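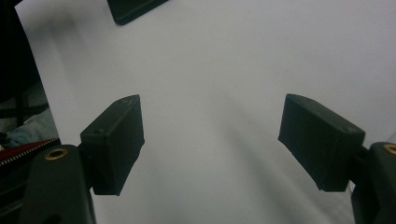 Lecture 6. Learning from demonstrations with a hand-held gripper

Notes for the summer course, Laine Kütt. Last changed 2022-07-12.

In Lecture 5 we had demonstrations from teleoperation. The person moves a leader device and the robot follows. The data is clean, but one needs the robot in the room for every minute of recording. Today we look at the other way: the person holds the gripper in the hand, with a camera fixed to it, and the robot comes only at the end.

6.1 What is recorded

For every time step t we keep three things:
o(t) – the wrist image
p(t) – the pose of the gripper, in six degrees of freedom
w(t) – the opening width between the two fingers

The policy receives the last two images and widths, and predicts a short sequence of future poses and widths. The poses are written relative to the present pose of the gripper. Please remember this, many of you wrote absolute poses in the homework. With absolute poses the policy learns where the table was in our lab, and when Tõnu Lepik moved the table for the test, the arm went to the old place.

6.2 Where does w(t) come from?

Our gripper has no encoder. We find both fingers in the wrist image and compute the width from their distance in pixels. The camera is fixed to the body, so for each finger there is only one path it can travel in the image, and the calibration is a one-dimensional curve. To make it, open and close the gripper slowly 30 times in front of a plain background and fit the curve to all samples together.

Two difficulties appear in practice.

(a) Dark fingers on a dark background. On a white surface the contour is easy to find. Over dark cloth the tracker can jump to a fold. We reject a frame if the two fingers are not close to symmetric about the center line, and fill the hole by interpolation if it is short.

(b) Shadows. A soft shadow between the fingers moves together with them, and a simple threshold takes it as part of the finger. Use edges, not brightness alone.

6.3 The Veven data set

Our set has 3,926 demonstrations before filtering. Each one is a single pick and place with a small object. For the exercise you receive a part with 2,000 demonstrations, already divided into training and validation. The division is by location. If you divide by random frames, neighboring frames fall into both parts and your validation error means nothing.

6.4 Result to discuss

We trained the same network twice, once with w(t) as input and once without it. With the width, 80 percent of the test grasps succeeded. Without it the arm often began to lift before the fingers were closed. My explanation is that open and nearly closed look similar when the object hides the pads, but I have not tested this separately.

Exercise

1. Write the relative pose of step t+k using p(t) and p(t+k). Check your formula for k = 0.
2. Fit the width curve from the calibration recording. Plot the residuals and say where they are largest.
3. Delay w(t) by three frames, train again and compare. Which phase of the grasp becomes worse?

Solutions are discussed in August.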